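Personal de doblado y clasificación de ropa — lavandería Santoro

La lavandería Santoro busca a tres personas para el turno de mañana en la sección de doblado. El trabajo consiste en sacar la ropa limpia de los cestos, extenderla en la mesa, revisarla, doblarla y apilarla por cliente. No hace falta experiencia previa. La primera semana se trabaja junto a una compañera de la sección.

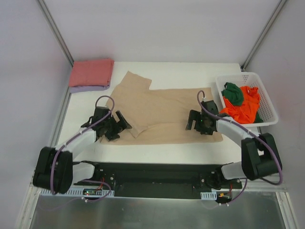

El doblado se hace siempre en plano y prenda a prenda. Primero se extiende la pieza entera y se alisan las arrugas con la mano, de dentro hacia fuera. Lo pendiente se queda en el cesto, como las telas naranja y verde del cesto blanco de la derecha, y lo ya doblado se coloca al fondo de la mesa, igual que el paño rosa salmón sobre el lila. La prenda grande de color beige todavía tiene una parte levantada hacia arriba y pliegues en el centro; en ese punto se estira antes de hacer el primer doblez. Las pilas no deben mezclarse con lo que está por doblar.

Funciones del puesto:
Clasificar por tipo de tejido y por color.
Revisar costuras, dobladillos y manchas.
Doblar camisetas, camisas, toallas y paños según la ficha Grorov.
Etiquetar y embolsar los pedidos.

Ofrecemos contrato de media jornada, 80 horas al mes, con dos días libres por semana. El uniforme lo pone la empresa.

Pedimos puntualidad, buena vista para los defectos pequeños y poder estar de pie durante el turno. Se valora haber trabajado en hostelería o en tienda de ropa — no es imprescindible.

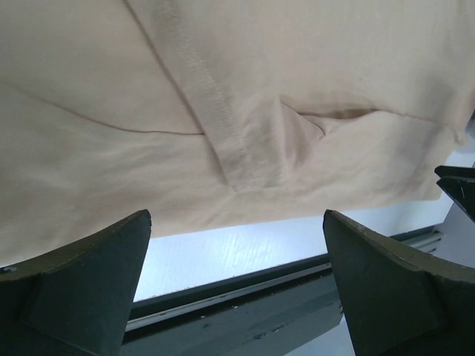

Wirnness, 19 de agosto de 2020

La revisión de costuras es la parte que más tiempo lleva al principio. En los tejidos de punto claros se mira a lo largo de cada costura y en los frunces, donde una marca de doblez puede confundirse con una mancha. Si hay duda, la prenda se aparta y la ve la encargada. Durante la entrevista haremos una prueba corta de doblado.

Las personas interesadas pueden dejar su currículum en el mostrador, a la atención de Rebecca Caputo, indicando la referencia Brostix y el horario en que se les puede llamar.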